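Moving bookings between two properties without losing guest notes?

Lucienne Riviere
Hello all! I look after two holiday lets in Pravasdale and we run both through Silora, which I love – the calendar alone has changed my mornings. This season we have 292 bookings in there, and 165 of them need to move from the old listing to a new one called Roussel. Can I shift them in one go, or do I have to open each one? I've written a lot of guest notes (cots, late arrivals, who likes the ground floor) and I'd hate to lose them!

Vedport Stays
Yes, you can do it in one go, and it's a lovely feature once you find it! Open Bookings, filter by the old listing, tick the box at the top of the column and choose Move to Listing. Notes travel with the booking as long as "Keep guest details" is ticked – it's off by default, so look twice. Prices stay as they were agreed. Do turn off the automatic e-mails first under Messages, or every guest gets a "your booking has changed" note. I forgot last September and spent the whole evening replying to people!

The only thing that doesn't come across is the cleaning rota. You'll have to set that up again for Roussel, but you can copy the template from the old listing.

marrowfield
i just did mine by hand, took ages but fine

Lucienne Riviere
Brilliant, thank you both! All moved, notes intact, and I remembered the e-mails. The new listing is live and I've started on the equipment page, which was great fun to fill in. 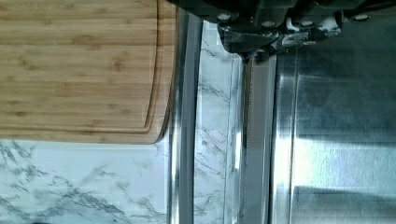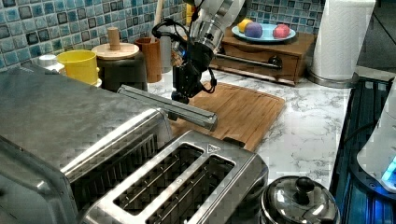
Kitchen worktop: the chopping board, and in the second photo the toaster oven too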